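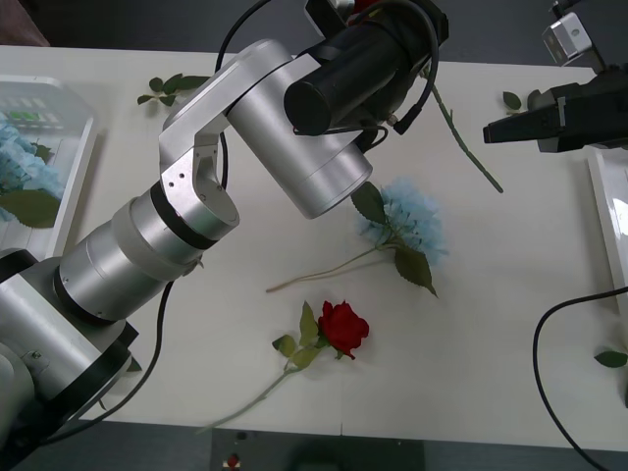 May, 7 a.m. Bremholm, lower workshop.

Went down to look at the well before breakfast. Water stands at 11 feet below the cap, a bit lower than I'd like for spring. The pump at Futo's end of the field is still short cycling. I timed it over the morning and it cuts in and out far too often for the little we were drawing. Pressure tank is the first suspect. Tapped it all the way down and it sounds full from top to bottom, so the air charge has probably gone.

Drained it and put the gauge on the valve. Next to nothing. Pumped it up by hand and the gauge held while I had my tea. Will read it again tonight before I believe it.
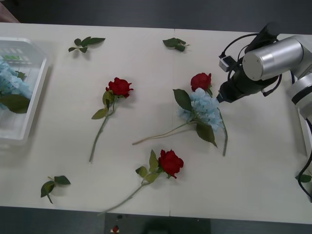
Akinyi Odera came by after ten with the Ametepe fittings for the sheep trough. Two of the elbows are the wrong thread and have to go back. The others are fine and are in the drawer under the vice. We cut the old float valve out and found the seat worn on one side, with grit packed behind it. Same grit as in the yard tap, so the filter at the wellhead needs looking at before a new valve goes on. No point wearing out another one.

The trench from the well to the barn is 157 feet by the tape, longer than it says on the old plan. That plan also has the pipe going straight. It doesn't. There is a bend by the gatepost where whoever laid it went round a rock, and we lost most of an hour finding that out with a spade.

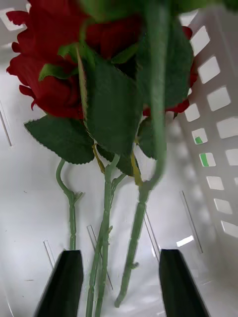
Pipe at the bend is sound. Packed sand round it and left it open for now, with a board across so nothing puts a foot in. Depth there is about 3 feet, which should do for frost - the stretch nearer the barn is shallower and I want straw over it before winter.

Flundell rang back about the gate. They can do the hinges but not the post, so we set our own post first. Akinyi thinks the old one will last another year if it's braced. I don't. 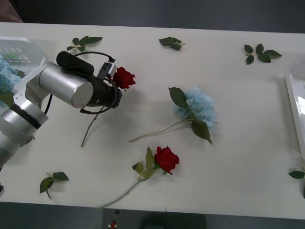 Artificial flowers and leaf sprigs, white table.

Still to do: tank reading tonight, filter out and rinsed, elbows back to Ametepe, straw on the list for autumn. Trough is on the hose until the new valve is in. Whoever fills it, please turn the yard tap off after.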